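4. Results and discussion

4.1 Response and missing data

The questionnaire was handed out in two sites, the office building Hundirgate and the vocational college in Pulodby. In total 700 copies were given to the users of the shared break areas, and 257 came back before the end of December. One copy had only the first page filled in and was removed, so the analysis in this section uses 256 answers. The college students returned their copies faster than the office workers, but they also left more of the open questions blank. We did not send a second reminder, as the management of Hundirgate had asked us to write to their staff only once.

The missing answers were not spread evenly. The item on who should clean the table after a shared snack was skipped more often than any other item. In the open field next to it several respondents wrote that "it depends", without saying on what. We kept these answers as missing and did not try to code them as a middle position.

4.2 What counts as "left behind"

In the earlier literature an item is usually called left behind when its owner has gone out of the room. This definition is easy to apply by an observer, but it did not fit well with how our respondents use the words. For many of them a cup is left behind only when another person needs the place. Before that moment it is simply standing there, and its owner may come back for it. The respondents also made a clear difference between types of items. A used tissue was judged more strictly than a paper cup, and a wrapper that had been folded was judged more mildly than one that had been crumpled. Figure 2 gives items of the kinds that were named most often in the open answers.

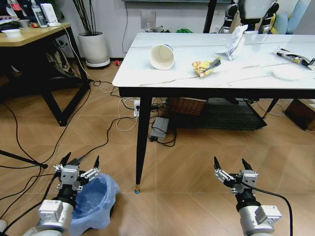 Figure 2. Single-use items on a table top: paper cup, yellow snack wrapper and crumpled tissue.

The milder judgment of folded wrappers was not expected by us. One possible explanation is that folding is read as a sign of care, also when the item stays on the table afterward. A student in Pulodby wrote that a folded wrapper "looks like the person was thinking of the next one". We found the same idea in other answers from the college, but only rarely in those from Hundirgate, where the wording of the answers was shorter and more practical in general.

4.3 Feeling of responsibility

Responsibility was measured with the Schwaiger short form, which asks the respondent to divide the duty of cleaning between the user, the group and the cleaning service. The form was made for kitchens in shared housing, and we changed the word "kitchen" to "break area" in all items. No other changes were made.

In both sites the largest share was given to the user. The difference between the sites is found in the second place. The office workers put the cleaning service there and the students put the group. This agrees with the way the two places are run. Hundirgate has a cleaning round at 10 in the morning and again at 3 in the afternoon, and the times are written on the door. At the college the tables are wiped only after the last lesson, so during the day it is the students themselves who live with what remains. 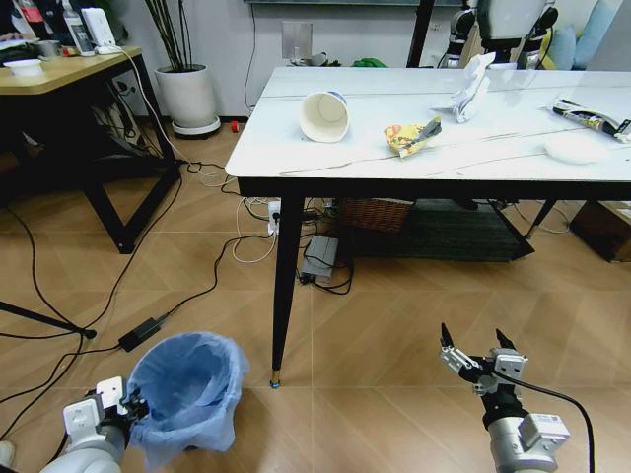
A second result concerns the first item on a clean table. Respondents were asked how easy it would be for them to leave a cup on a table where nothing is standing, and then on a table where other people's cups and wrappers are already standing. Most of them said that the second is easier. This is in line with the known effect of visible litter on new litter, but the answers to the open question show a more mixed picture. Some respondents wrote that a full table makes them clear away more than their own things – they feel ashamed for the whole group. These respondents were mostly people who use the same break area every day and who know the others by face.

We also see a weak relation with the length of the break. Those with a short break gave more of the duty to the cleaning service. The relation was present in both sites, but in Pulodby it was so weak that we do not want to build on it.

4.4 Distance to the bin

The floor plans were drawn in Plitus, and the distance from each seat to the nearest bin was taken along the walking path. A distance in a straight line would give too small values in Hundirgate, where a row of planters separates the seats from the wall. Respondents marked their usual seat on the plan.
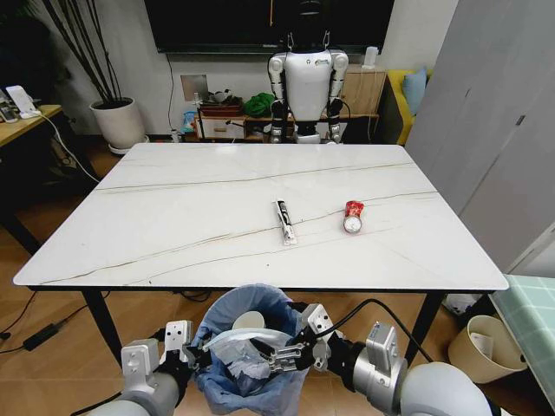
Ilka Morvensen

The distance alone explained less than we had assumed. Seats near to the bin were not connected with a stronger feeling of responsibility, and the respondents who sat farthest away did not mention the walk as a problem. What they mentioned was the state of the bin. A bin that is already full, or one with a lid that has to be touched by hand, was given as a reason for leaving things on the table in both sites. Several office workers added that they do not know which bin is for coated paper cups, and that they would leave a cup standing before they put it in the wrong one.

For this reason we consider that the distance should not be used as the only measure of access in later studies. The opening of the bin, its filling level at the hour of use and the clearness of its label should be noted at the same time. In our own material the filling level was noted only at the Pulodby site, so a comparison between the sites was not possible on this point.

4.5 Limits

The answers are reports by the users about themselves, and it is likely that some people described the habit they would like to have. The low return in Hundirgate makes this more serious, as people who care about the tables may have been more willing to answer. The change of wording in the Schwaiger short form was also not tested separately. A test with both wordings is planned at the college for the next group of students.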